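4. Filing a records request with the county portal

Use this section once your account has been confirmed and you can see the Requests tab. Readers who send requests by mail should go to section 6.

Before you start, have the name of the agency and the dates you want covered. The Modville guide treats each agency as a separate request, even when two of them share a records office.

1. Sign in and select Requests, then New.

2. Choose the agency from the list. Sheriff, jail and courthouse security are listed separately. If the agency is missing, select Other and type its full legal name.

3. Enter the date range. Leave the end date blank only if you want records up to the day the request is processed.

4. In the Description box, name the records you want. "All invoices and contracts for vehicle purchases" will move faster than "everything on vehicles." The box holds 2000 characters, including spaces.

Note: Do not explain why you want the records. The form has no field for it, and text added to the Description box becomes part of the public log.

5. Under Format, select Spreadsheet for any record the agency keeps in a database. The default is PDF, and you will have to file again to change it after the request is sent. 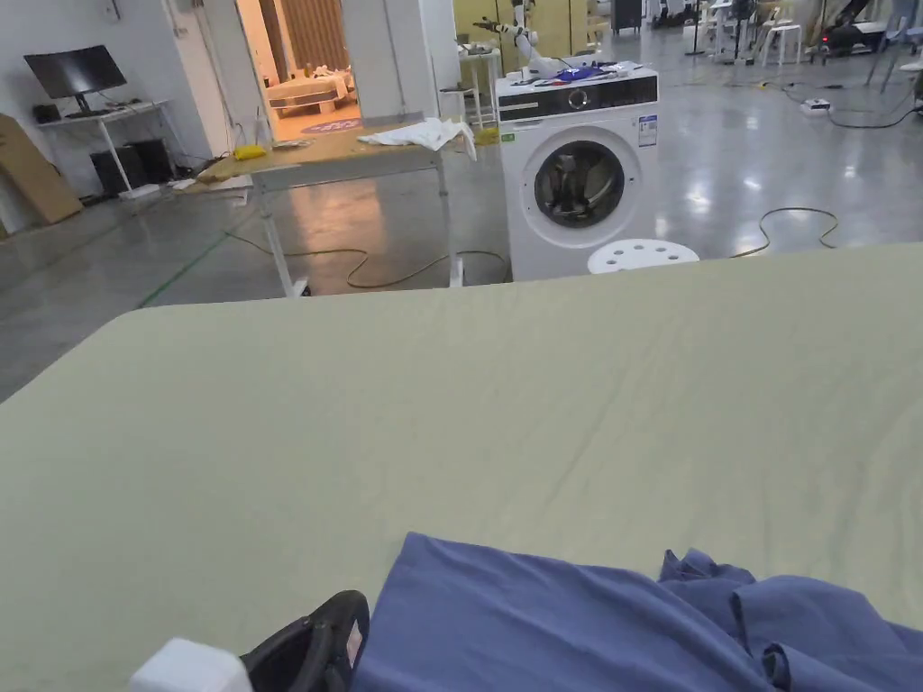

6. Set a fee limit. The agency must contact you before it charges more than this amount. If you enter 0, the request is held until someone reviews it by hand.

7. Select Submit. Write down the request number on the confirmation page. Numbers are issued in order and have no letters in them, for example 1342.

Caution: Closing the browser before the confirmation page loads may leave the request as a draft. Check the Drafts folder before you file it a second time. Duplicate requests are merged, and the later filing date is the one that counts.

4.1 If you get no answer

Wait 21 days from the filing date, then open the request and select Send Reminder. The button is gray until then. A reminder does not restart the clock.

If the agency replies that it has no records, ask which systems it searched. Use letter template B in the appendix. Property and evidence units often keep their own inventory, and a search of the main system will not reach it.

4.2 Changes in this edition

Steps 5 and 6 were rewritten in June 2021 to match the new form. The fee table has moved to page 157. Send corrections to Tymofii Pasichnyk at the Modville records desk.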